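Porcombe Voter Access League
Minutes of the February General Meeting

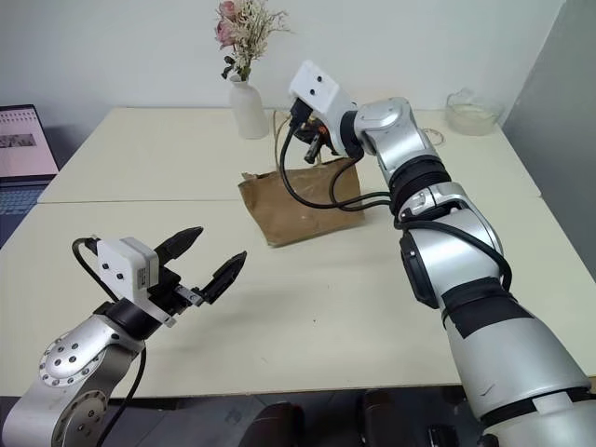

Called to order at 6:35 p.m. by the chair, Zixuan Fan. Sveva Orlandini took minutes. Quorum was met. Minutes of the previous meeting were approved with one correction: the Retitz precinct has two entrances, on the north and east sides.

1. County election audit
The chair summarized the county clerk's report on the November hand count. The clerk compared 892 paper ballots with the machine record and found 3 differences. All were ballots where the voter had marked outside the oval. None changed the result of a race. A member asked how the precincts were picked. The chair said they were drawn by lot at a public session, and that two League observers attended.

Sveva Orlandini said the report does not explain the 269 provisional ballots that were rejected. The clerk's office lists only "not eligible" for most of them. Members discussed whether to ask for a breakdown by reason and precinct.

Motion (Orlandini): that the League send a written records request to the clerk for the reasons provisional ballots were rejected, by precinct. Seconded. Carried, one abstention.

2. Statement on certification
A draft statement was read calling on all candidates for county office to accept certified results once any recount is finished. There was a long discussion. One member felt the second paragraph referred too plainly to last year's commissioner race in Sawatzky and would be read as taking sides. Another said the League should be willing to name what happened. The chair reminded members that the bylaws bar comment on individual candidates.

Motion to strike the second paragraph and adopt the rest. Seconded. Carried 14 to 5.

3. Polling place in Sawatzky
The county proposes to close the Sawatzky polling place and move its voters to Retitz. Over 209 residents have signed the petition against the move. The bus between the two stops running at 5:40 p.m. and polls close at 8. Zixuan Fan will speak at the county hearing. Members who want to speak must sign up with the clerk beforehand.

4. Candidate forum
Ukunari Hall is available in April. The question of written or live audience questions was tabled.

5. Other business
The mailing list needs updating. Send address changes to the secretary.

Adjourned at 8:10 p.m.

Submitted by Sveva Orlandini, Secretary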